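Lokdale needle driver trials

The Lokdale needle driver trials were a series of bench tests in which different gripper tips, wrist cameras and motion controllers were compared on one task, the tying of interrupted sutures by a two-arm surgical robot. The tests were carried out at the Fuentealba workshop in Lokdale under the direction of the mechanical engineer Latrice Dvorak. They are known mainly for the attention they gave to the moment when the thread passes from one instrument to the other.

Background

An interrupted suture is a stitch that is tied and cut separately from its neighbors. For a robot it is a demanding job. The needle must be held firmly while it goes through the tissue, but the thread must be held gently enough that it does not become weak at the place of the grip. Many instrument tips are good at one of these two things. A tip with deep ridges keeps a curved needle from turning, and the same ridges can cut into a fine thread.

Before the trials, the workshop had used a single model of needle driver made by Rakance on both arms. Operators reported that the needle sometimes rotated in the jaws during the second half of the bite. There was no agreement about the cause. Some of the staff blamed the jaw surface, others the play in the wrist cables, and Dvorak suspected the controller, which at that time closed the jaws with the same force for every object.

Equipment

Three kinds of tip were prepared: the standard Rakance tip, a version with finer ridges, and a short tip with a flat inner face. All were used with curved needles. Each tip was also tested with a fresh cable set and with a set that had already been worn in, so that cable play could be separated from the effect of the jaw itself. 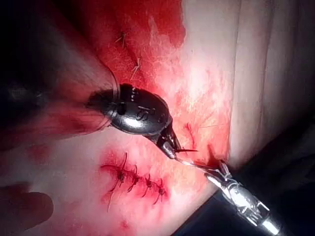

Force on the jaws was controlled by Climine, a software package written at the workshop. The first version had one closing force. The second version had two, a high one for the needle and a low one for the thread, and the operator changed between them with a foot switch. A third version, which tried to choose the force by itself from the motor current, was stopped early. It often mistook a thick knot for a needle.

The camera question was treated as a separate part of the work. A fixed camera beside the workspace gives a steady picture and shows both arms, while a camera at the wrist comes much nearer to the tissue but moves with every motion of the arm. The operators worked with each view alone and later with both together.

Method

The basic unit of the trials was a row of stitches across a short incision. An operator placed the stitches one after another, and an observer noted every loss of grip, every new attempt at a knot and every broken thread. The notes were made from the recordings and not during the work, in order that the operator would not feel hurried. In total 1,086 stitches entered the final record. The practice stitches, which every operator made before the first scored row, were left out.

Fourteen operators took part. Eight of them had used a surgical robot before, and the others were workshop staff with experience only of industrial arms. The two groups were reported separately.
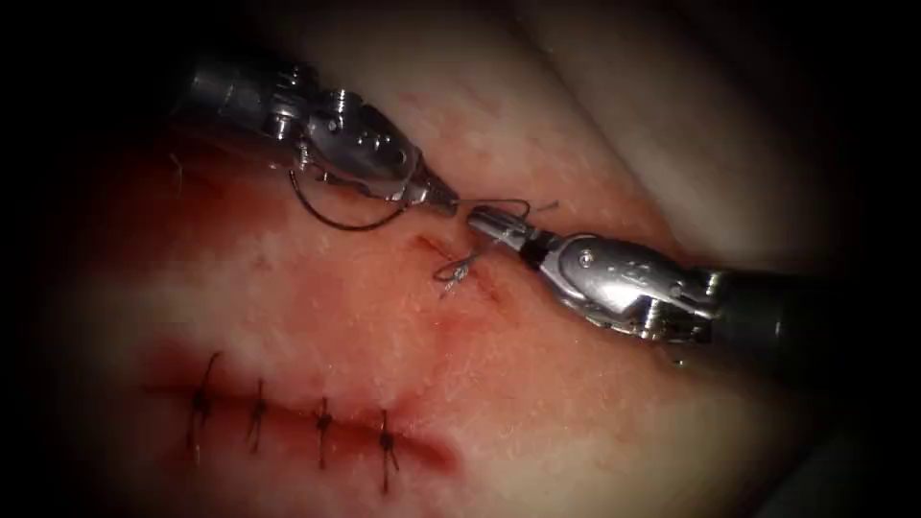 Lokdale, 16 Jun 2019

The workshop's first bulletin was issued under this dateline. It described the rules for scoring a knot and gave the early results for the standard tip. A knot was counted as complete when it lay flat on the line of the incision and did not open under a light pull on both tails. The length of the tails was not scored. Dvorak wrote in the bulletin that tail length "says more about the patience of the operator than about the gripper," and this sentence was later criticized by readers who considered long tails a real disadvantage.

Handling of the thread

The transfer of the thread between the instruments received its own series of 379 stitches. In this series one arm kept the standard tip and the other arm changed between the three. The purpose was to learn if a mixed pair of tips works better than an equal pair.

The result was in favor of the mixed pair. With the ridged tip on the arm that drives the needle and the flat tip on the arm that receives the thread, broken threads became rare and the number of repeated knots went down in both groups of operators. The flat tip had one clear weakness — it was poor at picking up a thread that lay flat on the surface, and the operators had to approach it from a lower angle. The tip with finer ridges came between the other two in every measure, and no operator named it as the favorite.

Slack was the other difficulty. A loop of loose thread can fall over the wrist of an instrument and catch on a pin or a cable groove. The bulletin recommended that the receiving arm move away in a wide path before it pulls, but it gave no figure for this path, and later users had to find a suitable one themselves.
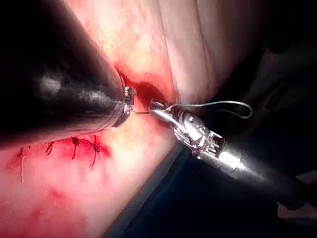 Is it necessary for both arms to have the same tip?
The trials suggest that different tips are the better choice when one arm always drives the needle. If the arms change roles often, an equal pair is simpler to use.

Comparison of cameras

With the fixed camera alone, the operators judged the distance between the two tips well, but they had trouble to see on which side of the jaws the thread was lying. With the wrist camera alone, the opposite was true. The near view also suffered from glare on pale tissue, and the instrument itself could cover a large part of the picture. Lowering the light helped against the glare but made fine thread harder to find.

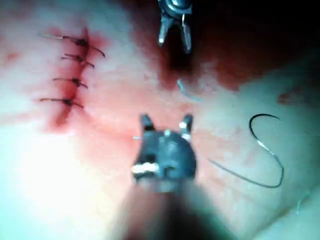
Wrist camera view of four tied sutures at left, a curved needle with dark thread at right, and the second instrument at the top.

Most operators preferred to have both views on the screen, with the fixed view larger. The operators without surgical experience were slower in this arrangement at first, and they reached their earlier speed after several rows.

Later use

In February of the following year the workshop adopted the mixed pair of tips and the two-force version of Climine as its normal setup. Rakance afterwards offered the flat tip as a separate part. The scoring rules remained in use at Fuentealba with one change: tails above a fixed length are now written down, although they still do not affect the score.

See also

Needle driver
Interrupted suture
Wrist-mounted camera
Grip force control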